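Chapter 3
Learning From Hands: Demonstrations Without the Robot

What you should get out of this chapter

How a hand-held gripper records a task. Why the width of the opening matters as much as the path. How to line up two clocks. What to do with the stretches of a recording where nothing gets picked up. One worked result, the Plilis study, with its weak spots left in.

You need Chapter 2 (camera poses, frames of reference) before this one. If you skipped it, go back at least for the section on chained transforms. We use them on nearly every page and won't stop to derive them again.

3.1 The problem

Chapter 2 ended with a robot arm that could go where it was told. Fine. Now who tells it?

The old answer was a person with a teach pendant. Jog the arm, save a point, jog again. Works well for a weld seam. Works badly for folding a cloth, or for anything where the object sits somewhere new every time. The next answer was teleoperation: a person steers the arm from a distance, and the log of what the arm did becomes the training data. Better. But slow, and you need an arm for every person collecting. The arm also has opinions. It has joint limits, it lags, and it stops dead when it thinks it has hit something, so people learn to move like the arm wants them to. You see it in the data – long pauses, square corners, three tries at a grasp that a hand does in one.

So take the arm away. Keep the gripper, keep the camera, put a handle on it. The person does the task directly, with the same fingers the robot will use later. What gets recorded is video from near the wrist, the path of the tool through space, and the opening between the fingers. That is the whole idea. Most of this chapter is about the things that go wrong with it.

3.2 What the policy sees

A policy, for our purposes, is a function. Images and recent tool states go in, a short run of future tool states comes out. It has no idea that a person held the tool. It only has what the camera saw, and that's the point of mounting the camera in the same place on the hand tool and on the robot. If the fingers show up in the same part of the image in both cases, the policy doesn't have to learn two pictures of the world.

Small differences hurt more than beginners expect. A camera tilted a few degrees moves the contact point in the image, and the policy closes early or late. Fingers of another color can hurt too, if every training frame had black ones. Kristóf Kovács, who ran the Plilis collections, kept a printed outline of the fingers taped next to the monitor and checked every tool against it before a session. Crude. It caught a loose bracket on two tools in the first week.

Fingers wear, and the camera sees that as well. Don't try to keep them spotless. A policy trained only on clean pads may treat a scratch as news. Wipe off anything loose that could pass for part of the task, leave the rest be, and swap pads when the grip changes. 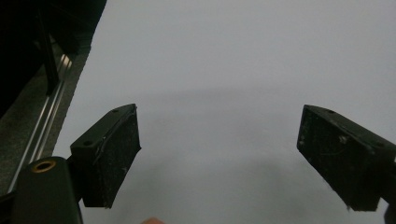

How wide should the fingers be when a recording starts? Wide enough to clear the largest object in the task with some room on both sides, and at the same setting every time, so that the first frames of every demonstration match the pose the robot will start from.

Starting width is a good example of a choice that looks like housekeeping and is really part of the method. Say one operator starts with the fingers shut and another starts with them open. The policy now has two habits to pick from in the same situation. A model that averages will pick neither, and starts half open. A model that can hold several modes will choose one at random, which is okay until it chooses shut on a robot already lowering toward a cup.

3.3 Measuring the opening

There are two common ways to get the finger width.

The first is an encoder on the drive. Clean signal, high rate, and one more cable plus one more clock to worry about.

The second is vision. The fingers are always somewhere in the image, so find them and turn the distance in pixels into a distance in millimeters. No extra parts. The calibration is easy: close the fingers fully, then open them fully, hold each for a moment, and record both. Everything in between is fitted to a curve. On a wide lens the curve is not a straight line and you should not pretend it is. Fit it with several gauge blocks if you have them.

Vision fails in a few predictable ways. Large objects cover a finger. Dark objects blend with dark pads. Glare off bright metal in the background gets picked up as a finger edge. In all three cases the width jumps for a few frames and comes back. A median filter deals with short jumps. Long ones need to be cut, and cut by rule, not by feel, or else two people will clean the same recording in two different ways and you'll never find out why the results moved.

A third failure is quieter. When the fingers close on something soft, the measured width keeps shrinking after contact. The number is right. But the robot, given that number as a target, will squeeze with whatever force it takes to reach it. We come back to this in 3.7, force limits.

3.4 Two clocks

The camera stamps its frames. The tracker stamps its poses. They do not agree, and they drift apart at differnt rates as the hardware warms up.

Simplest fix that works: shake the tool sharply at the start and at the end of a session. The shake shows up as motion in the video and as a spike in the pose log. Slide one against the other until the spikes line up. Two shakes give you an offset and a drift. One shake only gives you an offset, and you are trusting the drift to be nothing.

How good does it have to be? Think in terms of distance. Tool speed times clock error is position error. A tool moving at half a meter per second with a clock error of 20 milliseconds is off by a centimeter. For wiping a table, who cares. For a key in a lock it's hopeless. Do this sum before you buy anything.

3.5 The dull stretches

Go through any raw session and a lot of it is waiting. The tool is open over a bare surface, or on its way back, or the operator is thinking. Early practice was to trim all this. Keep the grasp, keep the place, drop the rest.

The Plilis study asked whether that was right. The set-up was plain. 14 operators, one task (pick a part from a table, put it in a tray), 1029 demonstrations kept after screening. Three versions of the data: trimmed hard, trimmed lightly, and left whole. Same model, same training time, same robot, a Dönmez arm with the Kaletti fingers that had been used on the hand tool.

The hard-trimmed policy learned the grasp well and did badly at everything on either side of it. When the table was empty it closed on nothing, again and again. Of course it did. No training frame had ever shown it an empty table with the right answer being stay open and wait. The whole version knew how to wait but was too fond of it, and sometimes sat over a part without moving. The lightly trimmed version did best. It kept a short stretch before each approach and after each release, plus a handful of demonstrations with no part at all.

Take some care with that result. One task, one table height, one lighting set-up. The rule for light trimming was tuned on the same robot that it was tested on, and the authors say so. A later run at Undar used a cluttered bin in place of a table and found the gap between light and whole mostly closed, likely becuase there is less dead time when there's always something to reach for. What held up in both places was the failure of hard trimming.

3.6 Before a session

This is the list used in the rest of the book. Copy it, change it to suit your own tool.

Lens wiped. Camera bracket tight.
Finger outline checked against the reference.
Fully closed, hold. Fully open, hold. Both on the recording.
Shake.
Starting width set.
Task, object set and operator number written down before the first demonstration.
Shake again at the end.

If you forget the second shake, keep the session but mark it. Don't guess at the drift.

Warm-up questions for your notebook

An operator's clock error is 10 milliseconds. How fast can the tool move if you can only afford 2 millimeters of position error? Work out the same for a tracker twice as bad.

Sketch the width signal for a soft sponge and for a wooden block, both picked up at the same speed. Mark the moment of contact on each.

You are given a trimmed data set and no raw recordings. Write down what you could still find out about how the policy will act over an empty table, and what you couldn't.

Section 3.7 picks up with contact, starting from the sponge.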